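Subject: Re: [trackwork] Resilient pads going hard on the Lirken branch

On Monday Deolinda Salgado wrote:

> We pulled 15 rail pads from the curve at milepost 208 and most of
> them are stiff as a hockey puck. They went in four years ago. The
> supplier says to replace the whole curve, all 1,984 of them, and has
> kindly attached a quote. Has anyone else on the list had this with
> the Novus pads, and did you swap everything or only the bad ones?
> Also, does anybody still own a stiffness tester that works?

Deolinda,

Suppliers do tend to recommend buying the product. I'd hold off.

We had the same thing on the grade up to Løken. The pads were stiff on the low rail and nearly fine on the high rail, and it took us most of October to notice, as the crew had been tossing them all in one bucket. So first question: did yours get tagged by rail before they came out? If they didn't, pull another batch and write on them with a paint pen. Regular marker comes off in the grease.

Second question is drainage. Our worst pads sat where fines had pumped up around the ties and packed in under the rail seat. A pad that can't squeeze out sideways will test hard even when the rubber is okay. Clean a few, leave them indoors overnight and test again. Ours at milepost 218 came back a good bit softer, which made for an awkward call with the people who had already ordered new ones.

Check the clips too. If somebody went through with the big wrench and a sense of purpose, the toe load may be way over and the pads are just being crushed.

If it really is the rubber, I'd do the low rail through the body of the curve and leave the transitions for next year. Don't mix old and new on the same tie. We did that at Jerkmont and got a corrugation you could hear from the parking lot.

The tester works. The case latch doesn't, so it travels with a bungee cord. You can have it after the 15th if you pay the freight.

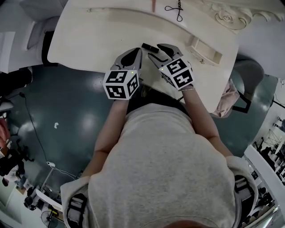 Deolinda Salgado

Thanks, this helps. No tags by rail, I'm sorry to say, and yes, there was a bucket. We'll pull another set and label them this time. I'll take the tester, bungee cord and all. Send me the freight account form and I'll get it back to you.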